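Home | Syllabus | Handouts | Week 5 | Contact

Handout 5: Reading a Work Surface
Housekeeping Practice I, Maricel Lumbao
Section meets Tuesday, bring a pencil

Last week we did floors, which forgive a great deal. This week is tabletops, which forgive nothing and keep records.

The reading is the Justetti chapter on hard surfaces. It is long and fond of the word "regimen." Read the first 12 pages and skim the remainder with a clear conscience.

1. Glare

Most of you look at a table from directly overhead, see pale gray, and write "clean." I have a folder of these. On a pale top under ceiling lights you have two sources of information: where the light lands, and what the light looks like when it gets there. A strip with straight sides tells you one thing about the finish. A ragged blotch tells you another, and it may be the coating, a residue, or a film left by whatever you sprayed on it last. You don't get to decide which from across the room. Write down the shape first and argue later.

Move your head. Crouch if your knees allow it. A smudge that is invisible from one side of the table is often perfectly plain from the other, usually the side where the supervisor is standing.

2. Marks that wipe and marks that don't

Smudge: soft outline, gray, no depth. Damp cloth, then a dry one.
Scratch: thin, definite, still there on Friday. Log it and leave it alone. Duangjai Thepsuriya, who taught this section before me, once watched a student scrub a scratch for most of a lab period. It became a wider scratch.
Film or plastic: check with a fingertip before you commit to an opinion.
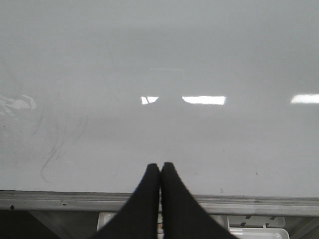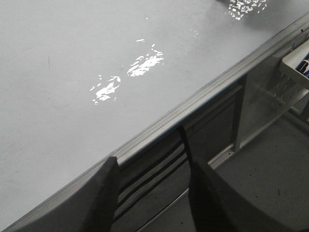

Fig. 5.1 and 5.2. Gray tabletops with metal edging. Compare the reflections; the smudging is in 5.1, the short dark scratch in 5.2.

3. Edges

Trim is where good intentions go to collect crumbs. A smooth strip takes one pass. Anything with ridges and grooves wants a soft brush run along its length, never across, and then a folded cloth. Do the edge before the top. If you do it afterward you will be doing the top again, and I will be watching you with interest.

Look underneath too. Shelves and storage under a bench are outside the grade for this unit but inside my field of vision.

4. For your logbook

Pick one table in the Sardale building and inspect it from two sides. Sketch the glare, mark any smudges with an S and any scratches with an X, and say which ones you tested with a cloth. One page. "Looks fine" is two words and will be graded as two words.

The logbook is worth 100 points. Late pages lose 12 of them. Spare forms are in Room 141, in the tray under the other tray.

Contact: M. Lumbao, Room 141 | Back to top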